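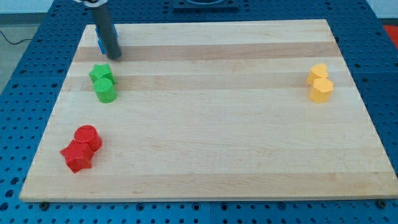

Skaswood Robotics Club, Manipulation Team

February 12, 2021
Posted by Onyekachi Fashola

OK, sorting-by-color thread, as promised to the three of you who asked! We've been teaching the arm to group little plastic shapes on a wooden board, and I have had such a good time with it that I need to write it down somewhere.

Green with green, red with red, yellow with yellow. A star and a cylinder for green, same again for red, and yellow gets a heart and a hexagon. The shape doesn't matter for this task, the color does.

The way we teach it: one of us drives the arm by remote control and does the job from start to finish while everything gets recorded. Then we scatter the pieces and do it again. And again (bring tea).

We're at 1540 recorded runs as of last night. I drove a big chunk of those in January and I now dream in joystick.

Things I've learned about driving. Go slow near the pieces, go fast everywhere else. If you dither over a star for 10 seconds, the arm learns to dither over stars too, and it is SO embarrassing to watch your own hesitation played back at you.

Also, nudging a star is harder than nudging a cylinder. Push on a point and the thing spins away from you. Push into the notch between two points and it comes along nicely. I must have done it wrong for a week before Oluwaseun Mohammed leaned over and said "try the notch."

Oluwaseun is our best driver by miles. Seven clean runs in a row the other night, no bumps! I asked for tips and got "look at where the piece is going, don't look at the arm." Works for me about half the time.

We started out moving the arm by hand, just holding it and guiding it along. Lovely feel, but your own arm gets in the camera's view, and then the training data is full of sleeves. Remote control fixed that. I still miss the hand guiding a bit.

Is touching good enough to count as grouped? We argued over this for a whole evening. Current rule: if the two pieces are touching or close to it, and no other color is near, it counts. The red pair usually gives me the least trouble, no idea why.

Next up is training on the whole pile, then we let it try by itself. I'll post how it goes, good or bad. Night, all!

Comments (3)

kestrel_m: The notch thing works for pushing hockey pucks with a bent stick too, ask me how I know

Dunc: do you throw away the bad runs or keep them in?

Onyekachi Fashola: @Dunc we keep the ones where you mess up and then recover! The hopeless ones go in a separate folder.

Filed under: Club Projects, Robot Learning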